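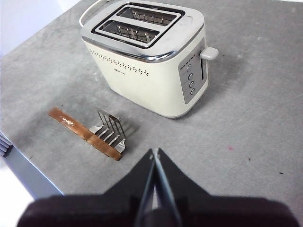

Trucos para el pan de cada día: comprar, guardar y aprovechar hasta la última rebanada

En mi casa comemos pan todos los días, y durante muchos años yo tiraba demasiado. Cuando llegué a España no conocía bien el pan de aquí, que es muy bueno por la mañana y por la noche ya está duro como una piedra. Poco a poco aprendí algunas costumbres, unas de mis vecinas y otras de mis propios errores. Las escribo para quien le puedan servir.

Dónde guardarlo

El pan con corteza lo guardo en una bolsa de tela, dentro de un cajón. En bolsa de plástico la corteza se pone blanda en pocas horas, y en verano aparece moho muy pronto. La nevera no la recomiendo: el pan se endurece allí más rápido que en el cajón. Si es pan de molde, lo dejo en su propia bolsa bien cerrada y saco el aire con la mano.

No corten toda la barra de una vez. Cuando queda media, la pongo con el corte hacia abajo sobre la tabla y la tapo con un paño limpio.

Limpien la panera una vez por semana. Yo quito las migas, paso un paño con un poco de vinagre y la dejo abierta hasta que esté bien seca.

Congelar bien

El pan se congela el mismo día que se compra. Si espera hasta mañana, se congela ya viejo y sale viejo. Yo corto las rebanadas de un dedo, las meto en bolsas de 3 en 3 y escribo la fecha con rotulador. Entre una rebanada y otra pongo un trocito de papel de hornear, así se separan sin cuchillo. Después de un mes todavía se puede comer, pero el sabor ya no es el mismo.

Las rebanadas congeladas van directamente a la tostadora, sin descongelar. Una barra entera, en cambio, la dejo media hora sobre la mesa, mojo la corteza con la mano y la meto en el horno a 180 grados unos minutos.

Cuidar la tostadora

Siempre desenchufada y fría, eso primero. Casi todas tienen abajo una bandeja para las migas; la mía la vacío cada domingo. Si la suya no tiene, se le da la vuelta sobre el fregadero y se golpea suavemente con la mano. Nunca meto un tenedor ni un cuchillo en las ranuras — conozco a una persona que estropeó así dos tostadoras. Por fuera basta un paño húmedo, y para las partes brillantes uno seco después.

El pan con mantequilla o con queso no se mete en la tostadora. La grasa cae dentro, se quema y huele durante semanas.

El pan duro

Con el pan de dos días hago sopa de ajo o picatostes. Para los picatostes: cubos pequeños, un chorro de aceite, sal y 13 minutos en el horno a 170 grados, moviendo una vez a la mitad. Se guardan en un bote de cristal cuando están fríos del todo.

Para pan rallado, el pan tiene que estar completamente seco. Si queda algo de humedad, el bote entero se llena de moho (me pasó en julio con un bote grande, qué lástima). Lo seco en el horno apagado después de hacer otra cosa, lo rallo y lo paso por el colador.

Nesma Bennani, mi vecina del tercero, lo deja en remojo con leche y lo mezcla con la carne para las albóndigas. Salen mucho más tiernas. Desde entonces yo también las hago así, con un poco de comino y perejil.

Si el pan tiene moho, aunque sea una mancha pequeña, va a la basura entero. Cortar la parte verde no es suficiente.

Ingeborg Sauerland
Agosto de 2020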